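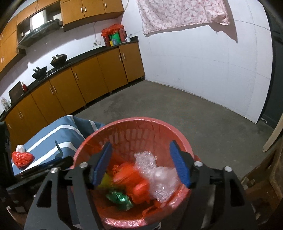 Speaker notes - soft plastics talk, Feveo neighbors evening, 2/20/20

Start right away, no slide yet. Ask for hands: who has a bag full of bags at home? Wait for the laugh.

My own count, one kitchen, all of February last year: 135 pieces. Bread bags, mailers, bubble wrap, snack wrappers. Say the number twice.

Then sorting. Keep it quick -
clear film and plain carrier bags, one pile
bubble wrap w/ the film, pop it or dont, makes no difference to Prokalbridge
shiny foil wrappers OUT, they go in trash
anything greasy, trash

Use a basket with a liner bag. Lift the liner, knot it, done. Mine holds 3 weeks' worth if I squash it down.

NEXT SLIDE 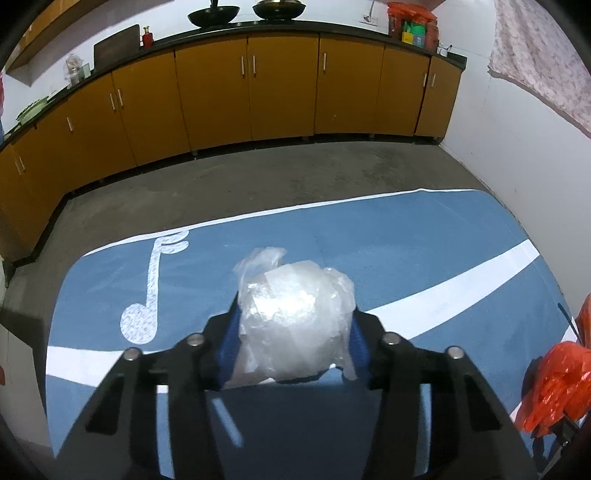
Slide 2: white bag, scrunched up over the blue cloth with the music note

Talk about size here. Scrunched bags spring back - flatten, fold, then stack. Pass round the folded one from my coat pocket.

Drop-off: Baltent lot, by the Kwon street enterance. Street side only, back gate is locked.

Last year's total for the block, 1,059 bags. Want 400 more this year. Sign up sheet by the door, bring pens!!

Questions til they kick us out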